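Bench equipment grants: frequently asked questions

Updated Monday, November 27, 2023

These questions come up most often from schools, colleges and small labs applying to the Brindville equipment program. Please read them before you fill in the cost sheet. The form itself has not changed from the September round.

Who can apply?
Any teaching or research group in the Brindville district with a fixed room and a staff member who will be responsible for the equipment. Student clubs can apply through their school. Private companies can't, but they can be named as partners.

How much can we ask for?
The program pays for the main items on the approved list. On top of that you can claim up to $1000 for the work surface, props and small parts. You don't need separate quotes for anything in that second group, but keep the receipts.

Can we buy an arm and leave the gripper until later?
Yes, but we don't recommend it. Most groups who did this found that the gripper they wanted needed a different mounting plate or a longer cable, and the money for that had to come from their own budget. Put both on the same order if you can. If you are still deciding, list the dearer of the two grippers and return the difference.

Which gripper should we choose?
For general handling work, a plain parallel gripper with two fingers is enough. It costs less to fix, and replacement fingers can be made in a school workshop. Multi-finger hands are not on the approved list for this round. Suction tools are, but you need to budget for the air supply as well.

Do we need a special bench?
No. A solid table is fine for a small arm. Groups working on household tasks often use a toy kitchen, which is cheap, the right height once it is raised on a platform, and easy to replace. Claim it under props. Real cabinets and appliances are not covered.

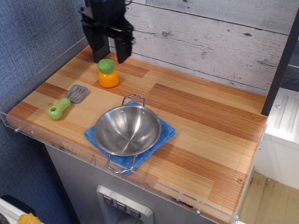
Toy kitchen counter set up for handling work, with a metal pot on a folded blue towel.

What should we budget for props?
Less than most people do. One cooking set, a few pieces of plastic food, some cloths and a couple of containers will keep a group busy for a full term. Buy two of anything you plan to use every day. Pieces crack or go missing, and the same colour and shape may not be in the shops a year later. Mixed materials are worth having: shiny metal, soft fabric and hard plastic all behave differently in the gripper and on camera.

Are cameras and lights included?
Cameras are on the approved list. Lights are not, and they should go under small parts. Test the room at the time of day you plan to work before you spend anything on lighting, as a blind on the window may be all you need.

Does the computer count as equipment?
Only if it stays with the arm. A laptop that goes home with a staff member will be taken off the cost sheet. Storage drives can be claimed, and you should allow for more of them than you think you need if you plan to record video.

Who does the installation?
Hedlund delivers and bolts down the arm. The price on the approved list includes one visit. A second visit is $432, plus travel if you are outside Brindville. Have the platform in place and the power outlet tested before the first one.

Is training included?
There is a one-day session at the Clolton workshop for up to two staff from each group. Travel is at your own cost. Groups using the Trendatine software should send at least one person, as the set-up steps are not well covered in the manual.

How long does delivery take?
Allow nine weeks from the date the order is signed. Grippers sometimes arrive ahead of the arm. Check the box against the packing slip when it comes, and don't leave it sealed until the arm turns up, or the time for reporting missing parts may run out.

What about running costs?
The program does not pay for them. Plan for spare fingers, cables, a yearly service after the warranty ends, and insurance if your school requires it. The cost sheet has a line for each. We do not assess these amounts, but a form with the lines left blank will be sent back.

Can we share equipment with another group?
Yes. Name one group as the owner and attach a signed note from the other.

Who do we ask if our question isn't here?
Write to Signe Lundgren at the program office and put your group's name in the subject line.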